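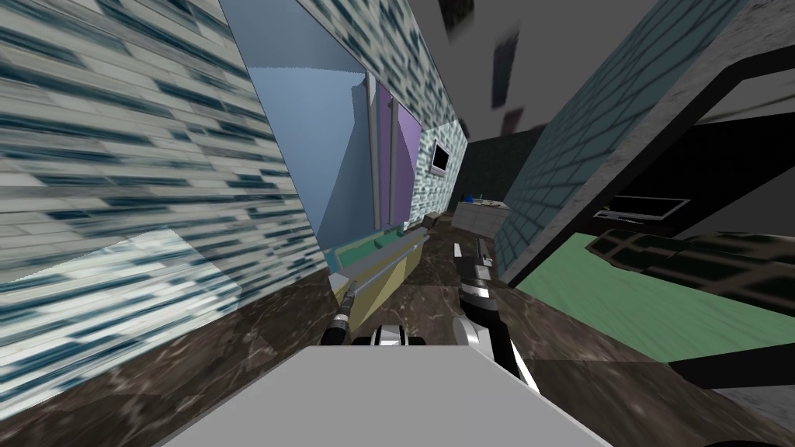 Küche mit Ziegelmusterfliesen und dunkelbrauner Marmorarbeitsplatte (Computerdarstellung)

Protokoll der Mitgliederversammlung der Hausgemeinschaft Nemetti
Juni 2025
Ort: Gemeinschaftsraum im Erdgeschoss
Beginn: 19.00 Uhr
Vertreten: 16 Haushalte, davon 2 durch schriftliche Vollmacht
Sitzungsleitung: Sprecherin der Hausgemeinschaft
Protokoll: Haushalt Vorderhaus, 3. OG links

TOP 1 Begrüßung und Feststellung der Beschlussfähigkeit

Die Sprecherin eröffnet die Sitzung. Die Einladung ist fristgerecht durch Aushang und per Mail erfolgt. Die Versammlung ist beschlussfähig. Zur Tagesordnung wird beantragt, den Punkt Fahrradkeller vor den Punkt Hoffest zu ziehen. Dem wird ohne Gegenstimme entsprochen.

TOP 2 Protokoll der letzten Sitzung

Das Protokoll vom März wird mit einer Änderung genehmigt. Unter TOP 4 muss es heißen, dass die Kellertür am Seitenflügel abends abgeschlossen wird, und nicht die Hoftür. Die Hoftür bleibt wegen des Fluchtwegs von innen immer ohne Schlüssel zu öffnen. Die korrigierte Fassung hängt ab nächster Woche im Treppenhaus.

TOP 3 Regenwassernutzung im Hof

Die Arbeitsgruppe Hof berichtet über den Stand. Im vergangenen Sommer wurde der Garten fast ausschließlich mit Trinkwasser gegossen. Die Gruppe hat deshalb zwei Lösungen geprüft: einen oberirdischen Tank an der Rückwand des Seitenflügels und einen Erdtank unter der Rasenfläche.

Der Erdtank würde eine größere Baustelle bedeuten. Im Bereich der Rasenfläche liegen außerdem die Leitungen zum Hinterhaus, deren genauer Verlauf in den alten Plänen nicht eingetragen ist. Die Arbeitsgruppe rät davon ab.

Für den oberirdischen Tank liegen Angebote der Firmen Barta und Livon vor. Barta bietet einen Behälter mit 700 Litern einschließlich Fallrohrfilter und Überlauf an, die Montage ist enthalten. Livon liefert einen schmaleren Behälter, der weniger Platz vor den Kellerfenstern braucht, verlangt für die Montage aber einen gesonderten Auftrag. Beide Angebote setzen voraus, dass der Untergrund von uns selbst befestigt wird.

In der Aussprache geht es vor allem um den Standort. Zwei Haushalte aus dem Seitenflügel befürchten, dass der Überlauf bei Starkregen die Lichtschächte füllt. Die Arbeitsgruppe erklärt, der Überlauf werde zurück in das Fallrohr geführt. Gefragt wird auch nach Mücken. Der Behälter hat bei beiden Anbietern einen geschlossenen Deckel, der Filter muss im Herbst gereinigt werden. Im Winter wird der Tank entleert. Wer das übernimmt, ist noch offen.

Beschluss: Die Arbeitsgruppe wird beauftragt, bei Barta eine verbindliche Auftragsbestätigung einzuholen und den Standort mit dem Seitenflügel vor Ort festzulegen. Dafür: 13, dagegen: 1, Enthaltungen: 2.

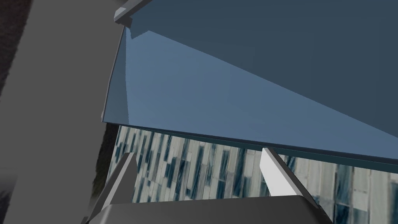 Zur Finanzierung wird festgehalten, dass der Tank aus der Gartenrücklage bezahlt wird. Die Rücklage für das Treppenhaus bleibt unangetastet. Sollte der Preis nach der Auftragsbestätigung höher liegen als im Angebot, wird vor der Bestellung noch einmal abgestimmt.

TOP 4 Fahrradkeller

Im Fahrradkeller stehen weiterhin Räder, die offenbar keinem Haushalt mehr gehören. Die Wand rechts vom Eingang ist kaum noch zugänglich, auch der Absperrhahn ist zugestellt. Die Hausverwaltung Nomari hat schriftlich darum gebeten, ihn freizuräumen.

Es wird folgendes Verfahren vereinbart: Alle Haushalte kennzeichnen ihre Räder mit einem Anhänger, auf dem Name und Wohnung stehen. Die Anhänger liegen im Gemeinschaftsraum aus. Räder ohne Anhänger werden nach vier Wochen in den hinteren Kellerraum gestellt und dort bis zum Jahresende aufbewahrt. Danach gehen sie, soweit sich niemand meldet, an eine Selbsthilfewerkstatt. Nomari wird vorab über das Verfahren informiert und soll bestätigen, dass dagegen keine Einwände bestehen.

Ein Haushalt möchte sein Lastenrad im Durchgang abstellen. Das wird abgelehnt, der Durchgang ist Rettungsweg. Geprüft werden soll ein Stellplatz neben den Mülltonnen, sofern die Abfuhr dort noch vorbeikommt.

Beschluss: einstimmig angenommen.

TOP 5 Hoffest

Das Hoffest findet nach den Sommerferien statt. Musik im Hof bis 22.00 Uhr, danach nur noch im Gemeinschaftsraum bei geschlossenen Fenstern. Die Nachbarhäuser werden durch Aushang informiert.

Pro Haushalt wird ein Beitrag von 10 Euro eingesammelt, Kinder zahlen nichts. Davon werden Getränke, Holzkohle und die Leihgebühr für die Bänke bezahlt. Salate und Kuchen bringen alle selbst mit, eine Liste hängt am Schwarzen Brett. Geschirr ist im Gemeinschaftsraum vorhanden, Besteck fehlt teilweise. Einweggeschirr soll nicht gekauft werden.

Der Vorschlag, am Nachmittag einen Flohmarkt anzubieten, findet Zustimmung. Tische stellt jeder Haushalt selbst. Für Regen gibt es keinen Ausweichtermin.

TOP 6 Verschiedenes

Die Lampe im Treppenhaus zwischen dem zweiten und dritten Stock geht zu früh aus. Die Meldung an Nomari ist erfolgt, eine Antwort steht aus.

Es wird daran erinnert, Kartons vor dem Einwurf in die Papiertonne zu zerkleinern.

Der Schlüssel für den Geräteschuppen ist seit dem Frühjahr nicht mehr am Haken. Wer ihn hat, wird gebeten, ihn zurückzuhängen. Andernfalls muss das Schloss getauscht werden.

Ein Haushalt im Hinterhaus fragt nach einer zweiten Wäscheleine im Hof. Die Arbeitsgruppe Hof nimmt den Punkt mit und berichtet in der nächsten Sitzung.

Aufgaben bis zur nächsten Sitzung:
Auftragsbestätigung Barta, Ortstermin Seitenflügel: Arbeitsgruppe Hof
Schreiben an Nomari zum Fahrradkeller und zur Treppenhauslampe: Sprecherin
Anhänger für die Räder auslegen: Haushalt Vorderhaus, 1. OG rechts
Liste und Aushang Hoffest: Festgruppe

Die nächste Sitzung findet nach dem Hoffest statt, die Einladung folgt.

Ende der Sitzung: 20.50 Uhr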